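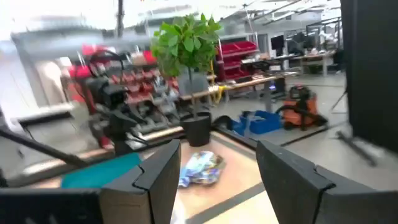
Recording a pick-up demonstration by remote control

These steps cover floor pick-up tasks on the Hinila arm: approach, grasp, lift, release. They assume the leader arm is already paired and you have been through the Zasisetti setup page. If the arm has been moved since the last session, redo the home position first.

Before you record

Clear the path between the home position and the object. Keep stands, hoses and cables out of the reach of the elbow, which swings wider than the gripper does.

Open the recorder, pick the task name from the list and check that the wrist view is live. Do not type a new task name. We ended up with 3 spellings of "pick up bag" in February and Arnulfo Huaranga had to merge them by hand.

Recording

1. Start with the fingers fully open. Press the left pedal and wait for the tone.

2. Move over the object at a steady pace. Quick turns of the wrist smear the background in the wrist view, and a little of that is fine, but slow down before you descend.

3. Stop with the object between the two fingertips. For soft things like a crumpled plastic bag, aim for the thickest fold. A thin edge slips out more often than not.

4. Lower until the tips are just above the floor — don't press into it. If the leader arm buzzes, you have gone too far. Back up a little and continue. There is no need to restart.

5. Close the fingers, hold for 2 seconds, then lift straight up.

6. Carry to the drop point, open, and return home. Press the right pedal.

Keeping or deleting a take

Keep a take where you missed once and corrected. Delete it if you bumped a fixed object, if someone walked through, or if you paused to think for more than a few seconds.

Change where the object lies after every take, and turn it as well. Do 30 takes, then rest your arm. The Westholm set stands at 1,081 takes, and most of the bad ones came late in long sittings.

Uploads run on Friday. Questions about the pedals go to Brayan Palomino.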